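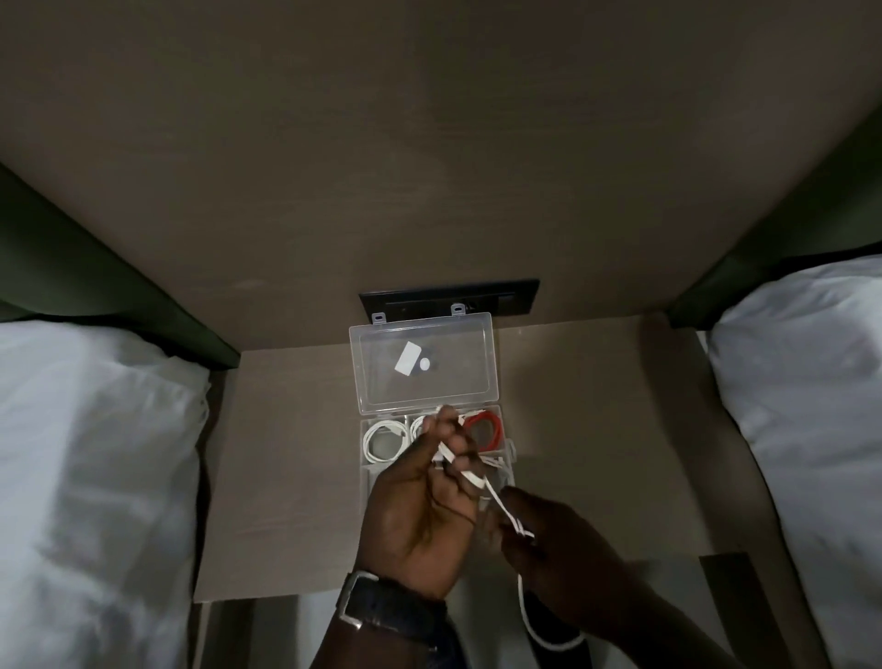 Twin beds, sockets in between. Home for the next few nights.

Right, a few of you asked how we got on taking two under-tens to Vandthorpe without a car, so I'll put it all in one place before I forget the half of it. Posting 14 June 2026, in case the timetables change.

Day one was the Redora steam railway. Get the early train if you can possibly manage it, as you'll have the pick of the seats and the little shop still has buns. Our youngest announced she was bored at the first station and then cried when we had to get off at the last one, so make of that what you will!

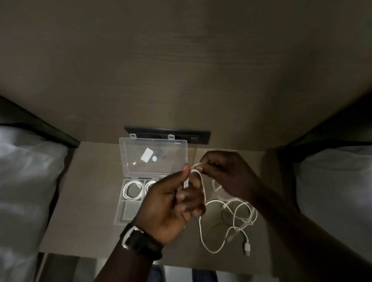
Family ticket was £46.52 for the 4 of us, and it covers the museum at the far end as well, which we very nearly walked straight past. Allow an hour. There's a signal box where they let the children pull the levers, and ours had to be prised away for lunch.

Day two, Clullar Woods. The 912 bus drops you by the gate, and the den-building area is a short stroll in – pushchairs are fine on the lower path but I wouldn't try the upper one after rain. Take spare socks. Take more spare socks than that. 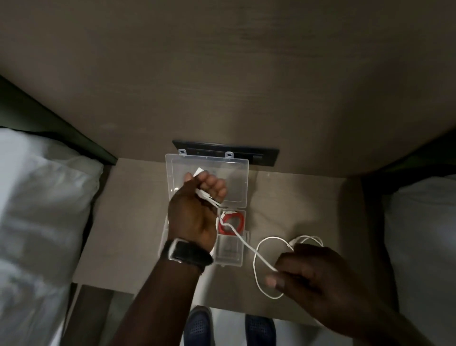 We'd meant to do the Fraser maze too but it doesn't open till July, so that's one for next time. We had chips on the harbour wall instead and I can't say there were any complaints.

Big thank you to Milan Van der Linden for telling me about the woods in the first place, I'd never have found them on my own. If anyone's done the maze with a four-year-old, do let me know how long it takes!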